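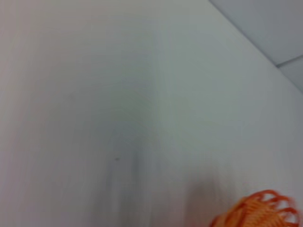
**Figure 3.** A smooth, pale surface meeting a grey-blue panel along a straight edge.

### 3.3 Plain surfaces

Plain surfaces were the hardest class to label in the Wurari household set. Large white areas carry no grain or print, and annotators had to rely on edges, joints and small marks. In Figure 3 the usable cues are the diagonal boundary, the thin darker seam within the panel and one dark speck on the white – the grey streak was treated as shading and left unlabelled.

Of the 1000 views drawn from the Findex index, 66 were assigned to this class. Each was labelled separately by three annotators. Where they disagreed on the type of furniture or fitting, the view was kept under the general label "surface" and excluded from the object counts in Section 4.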